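Cell check, fridge station – two-arm unit
Inspected by Murray Baxter, 2022-06-13 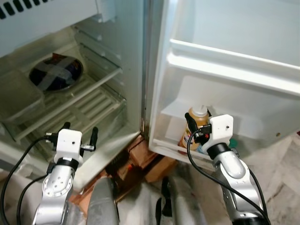 Photo: Dakora cell log / M. Baxter

I did this one with the fridge door open and both arms up at the shelves, because that's where the trouble usually shows up. Comments are mine, so blame me.

1. E-stop, both buttons – OK. Pressed each one twice.

2. Gripper housings, left and right – OK. Wiped them down and checked the screws. Nothing loose.

3. Gripper fingers – OK on the left. The right one I'd like to swap before long, it has done almost 400 door-bin picks and I can feel a little play in it.

4. Cables – needs work. Both black cables hang in a big loop beside the arms. I'd like a clip on each, about halfway up. Enda Carroll has a bag of them from Baltis, so I'll go beg!

5. Clearance to the bottle in the door bin – watch it. The right finger gets in really close beside the neck. I dropped the approach speed to 60 and left a note in the program.

6. Bowl on the upper shelf – OK. Tape X still on top, please leave it there.

7. Fridge base – fail. It's up on bricks and cardboard and the cardboard is looking pretty scuffed. I want a proper stand under it before we run anything overnight (Awan quoted us one in January, and I've asked again).

8. Door seam trim – comment only. A bit of rust on the metal strip. Check again next round.

9. Floor under the door – sweep and mop, there are dirt marks.

Open items: 3, 4, 7, 9. Day runs are fine with someone at the station.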